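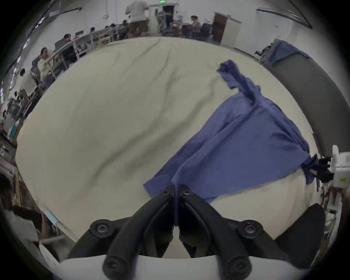 Detergent Dosing and Rinse Residue in Shared Laundry Rooms

Project report, Household Technology II
Hedlund Hall, Nistusov
2025-01-30

1. Background

The laundry room at Hedlund Hall has four front-loading washers of the same model, a Tririer with a 10-pound drum. Residents bring their own detergent and dose it by eye. The hall office has received repeated complaints about stiff towels and white marks on dark clothes. Both are usually blamed on the machines. The project tested whether dose and water hardness explain the residue without any fault in the washers.

The municipal supply in Nistusov is hard. Our strip tests gave 13 grains per gallon at the laundry room tap, with no change between morning and evening samples. Hard water ties up part of the surfactant, so a larger dose is justified up to a point. Past that point the extra product has to be removed in the rinse, and the short program rinses only once.

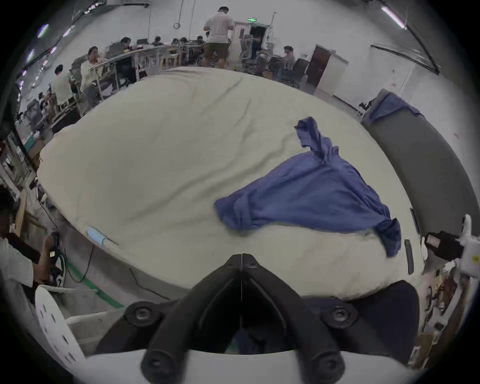

Page 4

2. Method

The counters on the washers were read at the start and end of June. They showed 1,667 cycles in total. The counters record the program selected but not the dose, so dosing was studied separately with a log sheet next to the sink. Residents wrote down the product, the number of capfuls and the program.

For the rinse tests we used one product, Grukura liquid, at three dose levels: half the label amount, the label amount and double. Each load was made up of cotton jersey and terry towels, weighed dry. A sample of water was taken from the drain hose during the last minute of the final rinse. Conductivity was measured with a bench meter and the tap water reading was subtracted. Each combination of dose and program was run twice – too few for a proper error estimate.
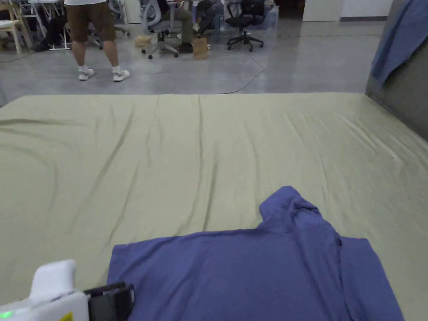 Figure 2. Long-sleeved shirt on a fitted sheet.

3. Results

At the label dose, the normal program brought the rinse water close to the tap reading. The short program did not. At double dose, residue was measurable on both programs, and the towels from the short program foamed when soaked again in clean water. Half dose left the least residue, but test stains of cooking oil remained visible on the jersey.

The log sheets show that most residents dose above the label amount and prefer the short program. This is the worst combination in our measurements. Powder was logged too rarely to be compared with liquid.

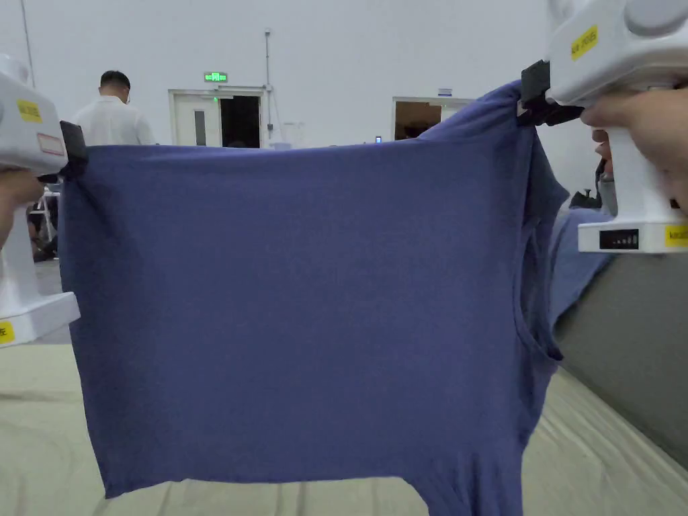 Would a water softener solve the problem?
Only in part. Softened water needs less detergent, so residue would increase unless residents also reduced their dose.

4. Limitations

Conductivity responds to dissolved salts as well as detergent, and soil from the load adds to the reading. The meter was calibrated once, before the first run. Log sheets were voluntary and probably overrepresent careful users.

5. Recommendations

A dosing chart for hard water should be posted above the machines, with amounts in capfuls. The extra rinse option should be made the default on the short program if the service menu allows it. The drain samples should be repeated with powder before the chart is printed.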